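The ceiling is staying 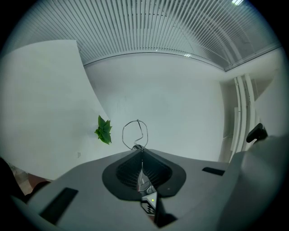 Reading time: 2 minutes

Sat 4 April

We have been in the new place since January and the room at the back is the last one to sort out. It has a slatted ceiling, long pale grey strips set close together, and when we viewed the flat I assumed it would be the first thing to go. I have changed my mind. It hides whatever is above it, it doesn't need painting, and I like looking up at it when I'm stuck on something.

Getting it taken down would have cost 800, and that was before plastering. The man from Terken who quoted for it said the fixings were sound and he would leave it alone. So the money has gone into the rest of the room instead.

The walls come next. I had two sample pots of Noresitz, one a warm white and one slightly greener, and painted a patch of each behind the door. The green one looked fine in the morning and like hospital soup by teatime. Warm white it is.

I also want more plants. Bright green leaves do a lot for a room with this much grey in it, especially the sort with pointed, toothed edges, which show up well against a plain wall. Yuxi Lei gave me four cuttings when we moved and two of them took. They live in jam jars until I find pots I like. Monik had some decent ones but they wanted more for the saucer than for the pot.

The light up in the ceiling is very bright. Good for working, less good for sitting about in the evening. I've been looking at the Midtbø floor lamp, which is dull but the right height, and it would mean leaving the big light off after supper.

Still to do: fill the holes where the last people had their shelves, sand the door, decide about a blind. I also need to learn how to dust between ceiling strips. The long-handled brush I bought just moves it along to the next gap. If anyone has managed this without taking the strips down, please leave a comment.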